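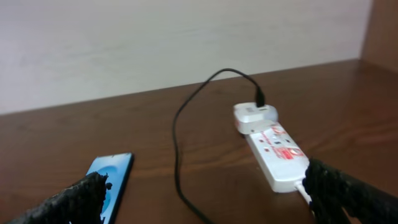 Page last changed: July, by E. Hollenstein

Food Business Economics, Unit 4: Passing on costs
Handout for the seminar group (please read before we meet)

1. Where we are

In Unit 3 we looked at how a food maker builds up the cost of one packet: raw material, energy, packing, wages, transport. Now we ask what the maker can do when several of these costs go up in the same half-year. The case is the biscuit maker Rondik, with its bakery in Mastcombe, and its largest customer, the grocery chain Lammers.

2. Three ways to raise a price

a) The list price. The maker writes to all customers and says that from a certain date the case costs more. This is open and easy to understand. The weakness is that the shop can refuse, or can ask for a longer notice period.

b) The pack size. The shelf price stays the same and the weight becomes smaller. The price per 100 g is then higher. Many shoppers look first at the big number on the shelf and only later, or never, at the unit price. When they do notice, they are often more angry than after an open increase.

c) The promotion. The maker keeps price and weight but gives fewer discounts. If a product was sold on offer for half of the year, the average price paid can rise a lot although the list price did not move. Students forget this one very often in the exam.

3. The Rondik case

Rondik sells its oat biscuit to Lammers by the case. In the spring contract Lammers took 3,356 cases. After the increase it took 695 fewer. The list price went up by 4 per cent.

Please calculate the change in volume in per cent, and then the change in Rondik's revenue from this customer. You will find that the volume falls much more strongly than the price rises. Before you write that demand is very elastic, think about what else could have happened. Lammers is a shop and not a household. It may have bought early, before the new price started, and filled its warehouse. In that case the lower order tells us little about the people who eat the biscuits.

Branwen Lewis asked in the last seminar if we can use the order figures at all. We can, but we must call them what they are: deliveries to the trade. For consumer demand we need till data.

4. Timing

A maker who expects costs to go on rising has to choose between one large increase and two smaller ones. Two steps are softer for the shopper, but each step means a new round of talks with the buyers, new price labels and new letters. Economists call these menu costs. The competitor Nurnier waited with its own increase until Rondik had moved. Discuss what Nurnier gained by waiting and what it lost.

5. For the seminar

Delyth Lloyd and Jinfeng Meng present section 3, with the calculation on one sheet. Ieuan Hopkin prepares the argument for Lammers: why should the buyer accept the new price, and what should he ask for in return? All others bring one grocery product from home whose pack has become smaller, if possible with the old weight noted.

Reading: chapter 3 of the course reader, without the appendix.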